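Workshop > Tips > Grippers

Choosing fingers for a two-armed bench
Last updated: May

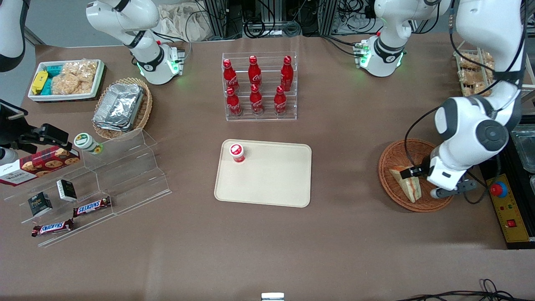

Start with the soft food. Any gripper can hold a bottle, and the Drandden ones hold it as if it owed them money. A sandwich in film is a fairer test.

Set the closing force low and creep up. We ran 36 picks each with the Kovach and Veloso fingers. Veloso dropped 10, Kovach dropped fewer but left dents — Arwel Rees ate the evidence.

Tie the cable along the outside of the arm, with slack at the elbow.

Wicker snags narrow fingertips. Come straight down, open only as far as you must.

Write your settings on tape. Ziad Sleiman keeps his in his head, where they are very safe and no use to anyone.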